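How to test a chore in simulation before you trust a robot with it

Last updated Mon 13 May

This page covers the method we use at Drallbridge to decide whether a household or shop-floor chore is ready to hand to a machine. You need a simulator, one chore, and a few days. You do not need a real robot until step 5.

The short answer on chores is that simple pick and place is mostly there, wiping flat surfaces is close, and anything with cloth or cables is still hard. Your own chore may land anywhere in that range, so test it.

Step 1. Pick one chore and write it down

Use one sentence with a start and an end. "Tidy the kitchen" is too big. "Move one cup from the counter to the shelf" is fine. Write down what counts as a failure too. We count a dropped item, a bumped wall and any run that goes over the time limit.

Step 2. Build a plain scene

Start with a wall, a work surface and nothing else. Plain boxes in flat colors will do. Satish Bangera built our first Solora scene in an afternoon and we used it until December. Check that the surface height matches the real one. If it is off by even a little, the arm will learn to reach for the wrong place and you will have to start over.

Step 3. Set the light

Add one light and look at the wall and the surface from the robot's camera view. Look for hard contrast between bright and dark areas. A vision model trained under one fixed light may treat a shadow as part of an object, so save several versions of the scene with the light moved each time.

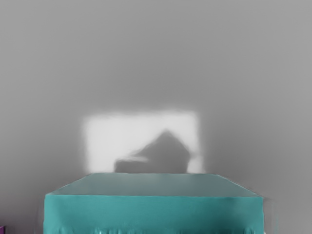 Keep the light positions in a text file next to the scene. You will want to go back to the exact setup when a run fails, and guessing at it later wastes a morning. Name the versions by number and leave the old ones alone.

Step 4. Run the chore

Do 100 runs with the first light setup and the item in the same spot. If fewer than 90 of them pass, fix that before changing anything else. Then do 200 runs with the light and the item position changed at random. Log every failure with the run number.

On our cup test the second batch gave 11 failures. Most were grasps that slipped at the rim. Leonidas Raptis changed the approach angle and we ran the batch again.

Step 5. Move to the real surface

Repeat a small batch on the real robot at half speed, with a person at the stop button. Expect a lower pass rate. Friction and camera noise are the usual causes. Our Nanstead bench has a glossy top and the depth readings were poor until we put a mat on it.

Step 6. Decide

Compare the real pass rate with what the chore can put up with. A dropped sock costs you nothing. A dropped glass means a person has to come and sweep up, and that person could have moved the glass in the first place. Include the time spent resetting the robot when you work out whether it saves any labor.

If the chore fails here, keep the scene files and try again when you have a new gripper or model.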